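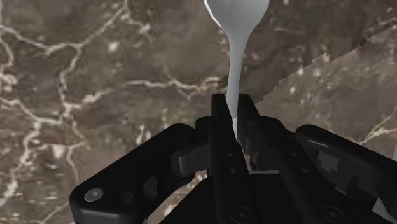

About Bellitow

Bellitow makes and supplies portion-measured catering disposables and small serving ware for hospitals, care homes, schools and contract caterers. The company was set up by Odair Quintana and is now run by his son Anderson. All design, tooling and quality work is done on one site. Moulding is split between our own presses and two contract moulders who work to our drawings.

What we make

The range has 98 stock lines. Most are spoons, scoops, lidded pots and dosing cups. The remainder are trays and dividers made to fit standard meal trolleys. Stock lines are held in white and natural. Other colours are made to order, with a minimum run of 265 cartons per colour.

Two product families account for most of our sales:

Prado - serving and eating spoons in four bowl sizes. The handle section is the same across all four, so that one dispenser fits the whole family.

Otis - lidded pots for sauces, desserts and thickened drinks. Lids are interchangeable between pots of the same rim diameter. The rim code is moulded into the base of each pot and printed on the carton label.

A third family, Urker, covers reusable ware for sites that have their own dishwashing. It was added at the request of school caterers and is sold in smaller cartons than the rest of the range. Urker items must not be mixed with single-use stock in the same dispenser.

Materials

Food-contact parts are moulded in polypropylene or polystyrene, depending on the product. The material is stated on the data sheet for each line, along with the maximum filling temperature and the recommended storage conditions. We do not use regrind in food-contact parts. Sprues and rejected mouldings are collected by grade and sold for non-food use.

Customers who are changing from one material to another should ask for samples before placing a full order. Wall thickness and stiffness differ between grades, and a spoon that works well with soup may be too flexible for frozen desserts.

Quality control

Iqra Sial is head of quality. Her department checks weight, main dimensions and flash at the start of each run, after each tool change and at fixed intervals during production. Handle stiffness is measured on a bench fixture with a dead weight. Lids are tested for fit and leakage on filled pots, both upright and on their side.

Each carton carries a batch number. From it we can trace the resin lot, the press, the tool cavity set and the shift. Retained samples are kept for two years. If you have a complaint about a product, please keep the carton label, as the batch number is not printed on the inner sleeves.

Tooling and special work

Josué Rezende manages the tool room. The store holds 1098 tool inserts, including those for discontinued lines, and we can often repeat an old item without cutting new steel. New tools are quoted separately from the price of the mouldings. The customer may own the tool or leave ownership with us; the terms are set out in the quotation.

Drawings should be sent with tolerances marked. Where none are given we apply our own general tolerances, a copy of which is available on request.

Orders and deliveries

Simone Leite looks after customer accounts and delivery planning. Stock items ordered before noon leave the next working day. Pallet deliveries need a named contact and a note of any height limit at the loading point. The works closes for maintenance for the last part of December, and orders for that period should be placed early in the month - the sales office sends out the exact dates each autumn.

Samples of stock lines are free of charge to trade customers. Data sheets and declarations of compliance can be requested from the sales office by product code.

Page last revised 14 April 2025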